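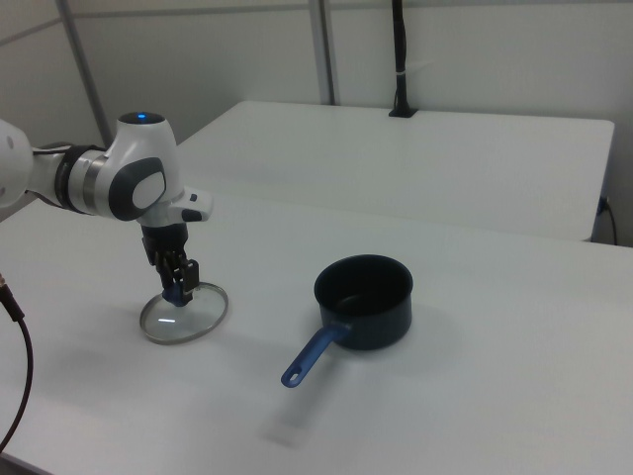
A glass lid with a blue knob.

The Lid

The pot went in January, when the bottom finally gave out over a batch of marmalade, and we buried it in the wheelie bin with more ceremony than it deserved. The lid stayed. There was nothing wrong with the lid.

My wife said a lid with no pot was clutter. I said it was half a set. We had been married 27 years and knew better than to go on, so the lid went on top of the fridge, where it slid off every time someone shut the door with feeling.

By summer I had decided to find it a pot. I took the bus to Brirkgate, which has a covered market, two charity shops and a branch of Arlow, the kitchen people. The young man in Arlow held my lid up to the light as if it might be forged.

"It's a Kombo," he said.

"Is that good?"

"It was."

Kombo, he explained, had been bought by Pondex, and Pondex had moved to metric.

"What was it before?"

He thought about this for some time. "Kombo," he said.

He could sell me a Pondex pot, but it came with its own lid, and he couldn't sell it without. I asked what I was meant to do with two lids. He said a lot of customers found the second one handy. I asked him for what, and he went to fetch the manager, who was at lunch, and then he went to lunch himself.

The market was more hopeful. A woman on the hardware stall had a crate of saucepans with no lids at all, poor things, and she let me try them one after another while she ate a sausage roll. Too wide. Too narrow. One fitted so nearly that I felt my heart lift, but it rocked, and I knew it would rock at me every evening until one of us died.

"You want to stop being so fussy," said the woman. "Put a plate on it."

"I've already got the lid."

"Then you want to stop having the lid."

She had obviously been talking to my wife.

I found it in the second charity shop, under a fondue set. It was a plain, heavy pot with a scorch mark up one side, and my lid sat down on it with a small clean click, like a door in an expensive car. It already had a lid, of course, tied on with string, a tin affair with a dent in it. I asked if they would keep that one back. The lady on the till said that items were priced as seen and she would have to ring somebody. There was a queue. I paid 12 pounds and took the lot.

On the bus home I nursed the pot on my knees and felt I had put something right. My wife looked it over, lifted my lid off, put it back and agreed that it fitted. She even made soup in it, and it was good soup.

Then she held up the tin one by its bit of string.

"And what about this?" she said.

I said there was nothing wrong with it, and I put it on top of the fridge.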